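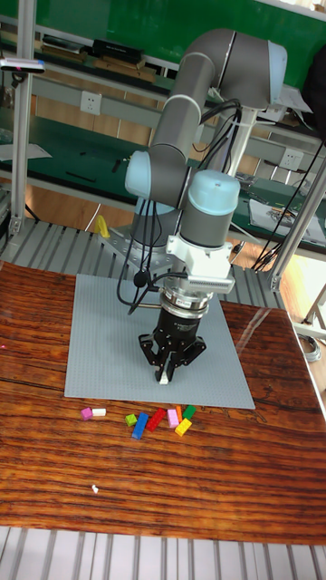

Teilnehmerinnen und Teilnehmer gesucht: Bauanleitungen für Klemmbausteine erproben

Die Bredon Werkstatt für Anleitungen sucht Erwachsene, die im Projekt Camon Bauanleitungen nachbauen und uns sagen, an welchen Stellen sie hängen bleiben. Gebaut wird mit wenigen kleinen Steinen auf einer großen grauen Noppenplatte. Die Teilnahme umfasst sieben Termine in unseren Räumen in Zakdale und wird mit insgesamt 199 Euro vergütet. Anmeldeschluss ist der 06.07.2026.

Worum es geht

Camon ist eine Sammlung kurzer Anleitungen, die ganz ohne Zeichnungen auskommen. Jeder Schritt besteht aus einem Satz, zum Beispiel: »Setze den weißen Stein mit der langen Seite an den Rand der Platte.« Die Anleitungen sollen später auch vorgelesen werden können, etwa am Telefon oder in einer Gruppe, in der eine Person liest und die anderen bauen.

Die meisten Texte liegen in einer ersten Fassung vor. Geschrieben hat sie Octavio Palomino, überarbeitet wurden sie von Sun-ja Pyo. Beide kennen die Modelle inzwischen auswendig und merken kaum noch, wenn ein Satz zwei Lesarten zulässt. Was heißt »links neben dem blauen Stein«, wenn der blaue Stein schräg liegt? Ist »vorne« die Kante, an der man sitzt, oder die Vorderseite des Modells? An solchen Fragen arbeiten wir, und dafür brauchen wir Leute, die unsere Texte noch nie gesehen haben.

Eine erste Runde hat im März stattgefunden. Daraus stammen die jetzigen Farbnamen. »Magenta« und »Hellrosa« wurden damals häufig verwechselt, ebenso zwei Grüntöne. Die Anleitungen nennen deshalb jetzt zur Farbe immer auch die Größe des Steins. Ob das hilft, wollen wir in der zweiten Runde sehen.

Der Arbeitsplatz

Gearbeitet wird an einem Holztisch mit glänzender, rötlich-brauner Oberfläche. Die Grundplatte liegt flach auf dem Tisch, die losen Steine liegen davor auf dem Holz, also zwischen der bauenden Person und der Platte. Für die kurzen Aufgaben reicht eine kleine Auswahl: Magenta, Weiß, Hellgrün, Blau, Rot, Rosa, Orange, Grün und Gelb. Einen Behälter zum Wühlen gibt es bei diesen Aufgaben nicht, alle Steine sind von Anfang an zu sehen. Wie sie liegen, ist Teil der Aufgabe. Bitte ordnen Sie die Steine vor dem Start nicht um.

Für die längeren Modelle steht ein Sortiment von rund 2.000 Steinen bereit. Es ist nach Farben sortiert und soll am Ende des Termins auch wieder so aussehen. 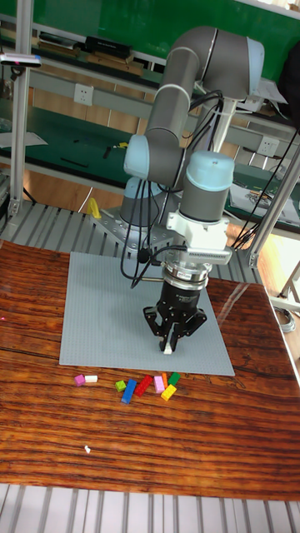 Ablauf eines Termins

Jeder Termin dauert zwei Stunden, Pause eingerechnet. Sie kommen an, legen Ihre Sachen ab und bekommen eine Mappe mit den Texten des Tages. Darin steht auch, welches Modell zuerst dran ist.

Zu Beginn gibt es eine kurze Setzübung. Ein einzelner Stein wird an eine bestimmte Stelle der Platte gebracht und festgedrückt, danach der nächste. Das klingt einfach, aber auf einer Platte mit so vielen kleinen Noppen verzählt man sich leicht um eine Reihe. Wir notieren, bei welchen Formulierungen das passiert.

Danach bauen Sie nach Anleitung. Sie lesen selbst oder lassen sich vorlesen, das wechselt von Termin zu Termin. Rückfragen sind während des Bauens nicht möglich. Wenn Sie nicht weiterkommen, markieren Sie den Satz im Text, entscheiden sich für eine Lesart und bauen weiter. Ein falsch gebautes Modell ist für uns genauso brauchbar wie ein richtiges, solange die Markierungen stimmen.

Zum Schluss folgt ein Gespräch mit Rattana Chareonsuk, die die Termine leitet. Sie geht mit Ihnen die markierten Sätze durch und fragt, was Sie dort erwartet hätten. Das Gespräch wird mitgeschrieben. Anschließend werden die Steine von der Platte gelöst und zurückgelegt. Zum Lösen liegt ein Steintrenner bereit, bitte keine Fingernägel, keine Zähne und kein eigenes Werkzeug.

Die Modelle

Die Modelle sind klein. Es gibt Türme, Treppen, Brücken, einige Tiere und eine Reihe abstrakter Muster, die nur eine Lage hoch sind. Gerade die flachen Muster gelten als schwierig, weil man am Ergebnis nicht erkennt, ob es stimmt. Bei einer Brücke fällt ein Fehler auf, bei einem gelben Stein, der eine Noppe zu weit rechts sitzt, eher nicht.

Einige Texte sind Übertragungen älterer Anleitungen aus der Reihe Kong, die früher bei uns erschienen ist. Wer die Hefte noch zu Hause hat, sagt uns das bitte bei der Anmeldung. Sie werden dann für andere Modelle eingeteilt.
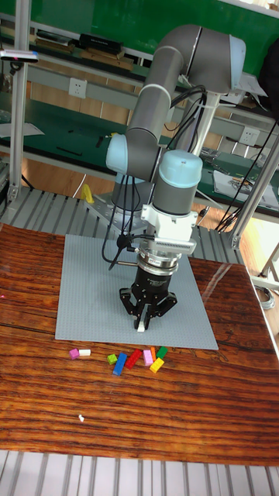 Foto: Benedicta Mensah / Bredon Werkstatt für Anleitungen

Wen wir suchen

Sie sind volljährig und lesen sicher Deutsch. Deutsch muss nicht Ihre Erstsprache sein, wir freuen uns sogar über Teilnehmende, die es als Erwachsene gelernt haben. Sie haben Freude daran, genau zu lesen, und es macht Ihnen nichts aus, wenn eine Aufgabe einmal misslingt.

Erfahrung mit Klemmbausteinen ist in Ordnung, wird aber nicht vorausgesetzt. Die Gruppe soll gemischt sein: Menschen, die zuletzt als Kind gebaut haben, und Menschen, bei denen zu Hause ein Regal voller Modelle steht.

Sie sollten kleine Teile greifen und auf die Platte drücken können. Wenn Ihnen das schwerfällt, können Sie trotzdem mitmachen, und zwar beim Vorlesen. Für diese Aufgabe suchen wir eigens Personen mit ruhiger, deutlicher Stimme. Bitte geben Sie bei der Anmeldung an, ob Sie bauen, vorlesen oder beides übernehmen möchten.

Farbsehschwächen sind kein Ausschlussgrund. Wir möchten nur vorher davon wissen, damit wir Ihnen passende Texte geben. Für das dunkle Grün und das Rot gibt es eine eigene Fassung der Anleitungen, in der die Steine nach Länge und Lage benannt sind.

Nicht teilnehmen können Personen, die schon in der ersten Runde dabei waren, und Angehörige der Werkstatt.

Was Sie bekommen

Die Vergütung beträgt 199 Euro für alle sieben Termine und wird nach dem letzten Termin überwiesen. Wer früher aufhört, erhält den Anteil für die besuchten Termine. Fahrtkosten können wir leider nicht erstatten. Getränke stehen bereit, allerdings im Nebenraum - am Bautisch selbst wird nicht gegessen und nicht getrunken.

Auf Wunsch schicken wir Ihnen die fertige Sammlung zu, sobald sie erschienen ist. Ihr Name wird darin nur genannt, wenn Sie das möchten.

Termine und Ort

Die Termine finden in der Bredon Werkstatt in Zakdale statt, am Nachmittag oder am frühen Abend. Die einzelnen Tage sprechen wir mit Ihnen ab. Zwischen zwei Terminen sollte mindestens ein freier Tag liegen, sonst bauen viele aus der Erinnerung an das vorige Modell. Der Eingang liegt auf der Hofseite und ist stufenlos erreichbar. Fahrräder bitte im Hof abstellen und den Weg zur Tür frei lassen.

Umgang mit Ihren Angaben

Wir speichern Ihren Namen, Ihre Kontaktdaten und Ihre Bankverbindung getrennt von den markierten Texten. Die Mitschriften der Gespräche bekommen ein Kürzel. Wer seine Teilnahme zurückzieht, kann die eigenen Mitschriften löschen lassen, solange die Sammlung noch nicht im Druck ist.

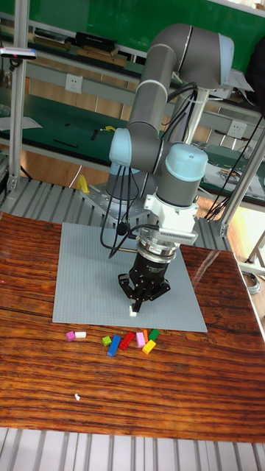
Muss ich die Modelle in einer bestimmten Zeit fertig bauen?

Eine Zeitvorgabe gibt es nicht. Wenn ein Modell am Ende des Termins noch unfertig ist, wird der letzte gebaute Schritt im Text angestrichen, und beim nächsten Mal geht es mit einem neuen Modell weiter.

Darf ich eigene Steine mitbringen?

Bitte lassen Sie eigene Steine zu Hause. Sie geraten beim Aufräumen sonst in unser Sortiment und sind dort kaum wiederzufinden.

Können wir uns zu zweit anmelden?

Paare und Freunde sind willkommen. Sie werden aber getrennt eingeteilt und sollten bis zum letzten Termin nicht über die Texte sprechen.

Anmeldung

Schreiben Sie uns über das Kontaktformular mit dem Betreff »Camon bauen«. Wir brauchen Ihren Namen, eine Telefonnummer, Ihre bevorzugten Wochentage und zwei oder drei Sätze dazu, wann Sie zuletzt etwas nach Anleitung gebaut haben. Das darf auch ein Regal gewesen sein. Einen Lebenslauf brauchen wir nicht.

Die Einteilung macht Sang-wook Yoo, der sich nach dem Anmeldeschluss telefonisch bei allen meldet, auch bei denen, für die kein Platz mehr frei ist. Fragen zu den Texten beantwortet Sun-ja Pyo, Fragen zur Vergütung Benedicta Mensah. Beide erreichen Sie ebenfalls über das Formular.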